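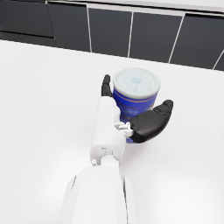 Blue tin, pale lid, white counter.

1/ I want to write a few posts about loose tea, because I drank bag tea all my life and changed only in July. Maybe it helps somebody who is also a beginner.

2/ It began in Wundside. There is a small shop there, Kauppinen, and they sell by weight. I asked for "normal black tea" and the lady put three jars in front of me. I smelled all of them and still could not choose, so I took the cheapest. 100 grams.

3/ First mistake: I used the same amount as for coffee. It was so bitter that I poured it in the sink. Now I take 2 grams for a cup. A kitchen scale does not show this well — a flat teaspoon is good enough for me.

4/ Second mistake: I left the leaves in the pot while I was eating breakfast. The first cup was nice and the next one tasted like a wet fence. Take the leaves out. I set a timer on my phone now.

5/ Storage. Tea does not like light, air, or strong smells. I kept my first bag next to the cumin and for two weeks I had cumin tea. A tin with a tight lid is the best thing I know, and it can be an old one if it has no smell left.

6/ How to remove an old smell: wash, dry very well, put in a spoon of baking soda, close it overnight. With coffee I had to do this 2 times. With curry powder I gave up.

7/ Water. In Flilham ours is hard and there was a thin film on top of the cup. I thought the tea was bad! My sister-in-law lives in Unside and the same tea is clear there. A filter jug helps a little, not completely.

8/ Green tea is a different story. Boiling water makes it harsh. I wait until the kettle has been quiet for some minutes, but I still get it wrong more often than right.

9/ Price, as people asked: my bag cost more than 15 in total with the strainer, and I finished it in September. So it is not cheaper than tea bags for me, only nicer.

10/ Next I would like to try smoked tea. If you have one which does not taste like a campfire, please write me the name.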